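Why Do Balls Bounce?

Drop a ball on the kitchen floor and it comes back up. Drop an orange and it doesn't, or only a little. Both are round, and they might weigh nearly the same, so being round can't be the reason. To find out what is going on, we need to look at what happens in the very short time when the ball is touching the floor.

Falling down

When you hold a ball up in the air, it has stored energy. Scientists call this potential energy. The higher you hold it, the more it has. When you let go, gravity pulls the ball towards the ground and it goes faster and faster. The stored energy is changing into movement energy, which has a name of its own: kinetic energy.

By the time the ball reaches the floor it has a lot of kinetic energy. The floor is in the way, so the ball has to stop, and the energy has to go somewhere.

The squash

When a ball hits the floor, the bottom of it goes flat. This happens with every bouncing ball, even hard ones like golf balls, but it is over so quickly that your eyes miss it. A camera that takes 3000 pictures every second can catch it. If you play the pictures back slowly, you see the ball spread out sideways like a bun, stop, and then push itself back into shape.

That push is the bounce. The ball presses down on the floor as it gets its shape back, and the floor presses back on the ball just as hard. Up it goes.

Materials that spring back into shape after being squashed or stretched are called elastic. Rubber is very elastic. Modelling clay is not. If you drop a lump of clay it gets a flat side and keeps it, and it stays where it landed.

What is inside rubber?

Rubber is made of very long, thin molecules, all tangled together like cooked spaghetti. When you squash or stretch rubber, the tangles are pulled into a different shape. When you let go, they pull themselves back again.

Natural rubber comes from a milky liquid called latex, which drips out of rubber trees when the bark is cut. On its own, it goes sticky in hot weather and stiff in cold weather. Heating it with sulphur joins the long molecules to each other in lots of places, and that makes the rubber stronger and springier. This is called vulcanising.

Why air matters

Many balls are hollow. A football, a basketball and a beach ball all have air inside, and the air does a lot of the work. When the ball is squashed, the air has less room and pushes outwards on the walls. This helps the ball to spring back.

If some of the air has leaked out, there is less push. The ball folds in easily and is slow to get its shape back, so it makes a dull sound and hardly leaves the ground. 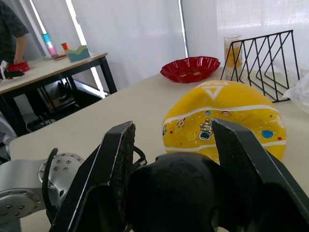

A squashed yellow rubber ball.

You can often bring a soft ball back to life with a pump, as long as it has a valve and there is no hole in it. Cold weather has an effect too. Air pushes less hard when it is cold, so a football left in the shed all night will feel softer in the morning, even though no air has got out.

Why does it stop?

A ball that you drop never bounces back higher than the place you dropped it from. Each bounce is lower than the one before, and in the end the ball lies still.

The energy has not vanished. Some of it turned into sound – that is the thud you hear. Some went into shaking the floor a tiny bit. Most of it turned into heat, as the molecules in the ball rubbed past each other. Squash players know about this. They hit the ball against the wall for a few minutes before a match to warm it up, and a warm squash ball bounces much better than a cold one.

The floor counts as well. A hard floor such as concrete hardly moves, so the ball keeps more of its energy. Carpet, grass and sand give way under the ball and take energy from it.

Try it yourself

You will need:
a ruler or tape measure
a tennis ball
a bouncy rubber ball
a helper
paper and a pencil

Stand the ruler or tape measure against a wall, with the zero end on the floor. Ask your helper to crouch down so that their eyes are level with the place where you think the ball will reach. Hold the bottom of the ball one metre above the floor and let go. Don't throw it. Your helper calls out how high the bottom of the ball gets on the first bounce.

Do this 4 times for each ball and write down every result. They will not all be the same, so it is best to use the average. Then move to a different floor and do it again.

Next, put the tennis ball in the freezer for an hour and repeat the test. Ask a grown-up first, and guess the result before you start.

Words to know

Elastic: able to go back to its old shape after being squashed or stretched.
Kinetic energy: the energy something has when it is moving.
Latex: the milky liquid that natural rubber is made from.
Molecule: a group of atoms joined together.
Potential energy: stored energy.

Written by Lise Melnyk. Checked by Ankit Srivastava.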